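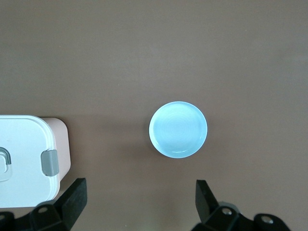 A reader in Flondley writes that her plate slides when she pushes it gently, but only after a short wait, and asks what is holding it back. The answer is friction.

**What friction is**

Friction is a force between two surfaces that touch. It acts against sliding. A plate resting on a table presses down with its weight, and the table presses back up. Where they meet, tiny bumps on both surfaces catch on each other. Even a table that feels smooth has bumps, most of them too small to see.

**Two kinds**

*Static friction* acts on an object that is not moving. If you push lightly, static friction pushes back by the same amount, and the object stays still. Push harder and static friction grows too, up to a limit.

*Sliding friction* acts once the object moves. It is usually smaller than the limit of static friction. A heavy box is often harder to start than to keep going.

**What changes it**

- Weight. A full lunch box presses harder on the table than the same box with nothing in it, so there is more friction.
- Material. Rubber on wood grips well. Ice on steel does not.
- Liquid. A thin layer of oil keeps the bumps apart - the surfaces slide more easily.

**Test it**

You need a plastic plate, a tray, a ruler and 7 coins of the same kind.

1. Put the plate at one end of the tray.
2. Lift that end slowly. Stop when the plate starts to slide.
3. Measure the height of the raised end and write it down.
4. Tape the coins to the middle of the plate and repeat.

Do each test three times. The two heights should be close. More weight adds friction, but it also adds to the pull down the slope, by the same share.

Next page: Miranda, the moon with cliffs.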